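Le club, la pince et les portes sans poignées

14 janv. 2023

J'avais juré en août que je ne reprendrais pas l'encadrement du club de robotique. J'ai tenu jusqu'à la première réunion, où l'on m'a remis la clé de l'armoire à vis, et me voilà de nouveau responsable de onze adolescents et d'un bras articulé que tout le monde appelle Clarkia. Le nom a été voté. J'étais contre, j'avais proposé « le bras ».

Le défi de cette année, la coupe Trevier, s'appelle sobrement « Ranger la cuisine ». Le règlement fait 24 pages, dont une entière sur la définition du mot « rangé ». J'ai fait lire celle-là à ma fille de quatorze ans, sans résultat visible pour l'instant.
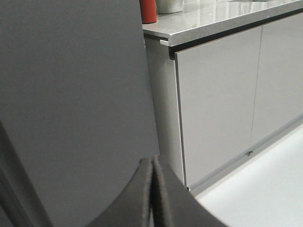
Notre groupe travaille sur deux tâches : attraper un objet sur le plan de travail, puis ouvrir un placard bas. La première avance. Clarkia confond encore volontiers un objet posé tout au bord avec une invitation à le pousser dans le vide, mais elle s'améliore. Pour la seconde, j'avais promis aux élèves que ce serait facile : on repère la poignée, on tire. Sauf que les portes n'ont pas de poignées, juste cette gorge sombre qui court sous le plan de travail, très élégante, conçue par quelqu'un qui possède des doigts fins. Les nôtres sont deux gros coussinets anthracite qui, serrés l'un contre l'autre, ont la délicatesse d'une moufle. Inès a proposé de fixer des poignées. Le règlement l'interdit, page 17, et je soupçonne l'auteur d'avoir pensé à nous.

Leopold Schwaiger, qui enseigne la physique et s'est retrouvé au club parce que sa salle est en face, a calculé l'angle d'approche idéal au tableau. C'était magnifique. Il a fallu effacer quand on a compris que le coude du bras devrait passer à travers le sol. Depuis, il préfère qu'on parle de « première itération ».

Côté logiciel, on en est à 231 essais enregistrés, tous dans un dossier nommé « essais_final_bon ». Il existe aussi un dossier « essais_final_bon_2 », que Mathis me demande de ne pas ouvrir. Le budget, lui, est simple : 2096 euros, dont une bonne partie est déjà chez Nägeli pour un moteur d'épaule. L'ancien faisait un bruit de moulin à café, ce qui plaisait beaucoup aux sixièmes et nettement moins à la salle de latin.

Prochaine séance après les conseils de classe. On essaiera d'aborder la gorge par le côté, coussinets entrouverts, idée de Lina, qui l'a eue en mangeant des chips. Si un parent a une vieille porte de placard à donner, je prends. Sans poignée, merci.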